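Ticket 1133 — Capsule stand, black, round base
Opened by: Nabila Simanjuntak
Status: Waiting on customer

Hi again! Still fighting with the coffee capsule stand from Perkwood (the one with all the thin rods). It wobbles whenever I load it — even on the flat table — and the capsules lean. I tightened the base and tried 2 other spots, no luck. 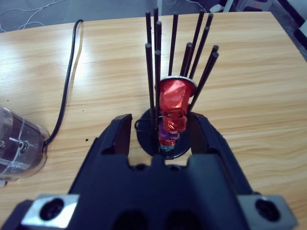 Category: Kitchen > Coffee storage

The red foil one on top tilts like that every time! Should I be filling the outside first?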